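Do bananas really keep longer out of the bag?

Posted in Kitchen & Pantry

Flernness
Every Thursday I buy bananas and apples and leave them in the thin produce bag until I feel like dealing with it. My sister-in-law swears that moving the bananas to a plate buys her 7 extra days. Seven! I don't believe it. Has anyone tested this, or is it one of those tips that just gets passed along? My kitchen sits at 74 degrees most of the year, if that matters.

Trimico
Yes, take them out. Bags trap gas. Also wrap the stems in foil, works great, I get 10 days easy.

Briggs
Ten days at 74 degrees? I'd want to see those bananas. I tried the foil and got the same brown spots on the same morning.

The bag part I half believe. Ripening fruit gives off ethylene, and a closed bag holds it in. Apples give off plenty, so sharing a bag with them is the bit I'd change first. An open bag probably matters a lot less. Would a plate get you a week? I doubt it. A day or two, maybe, and you'll bruise fewer of them.

Bananas on a plate, then two of the table with the bag on it: 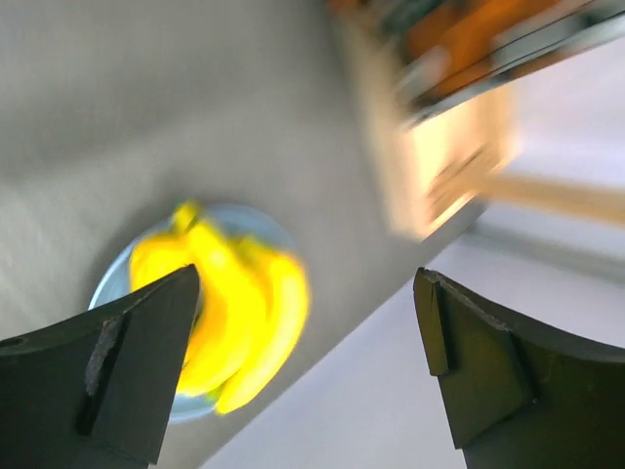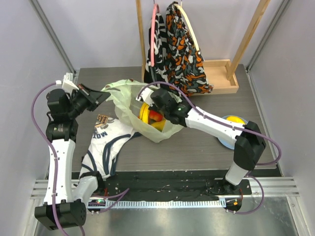
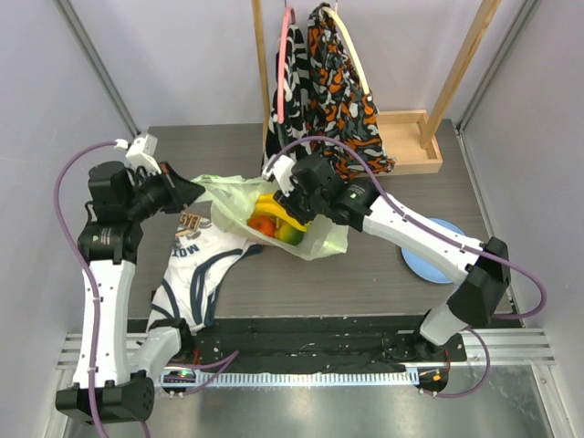 I wouldn't spend money on any of this either. Those banana hangers look nice, but I've never seen one do more than a plate does. If you want more time, buy them greener and buy fewer.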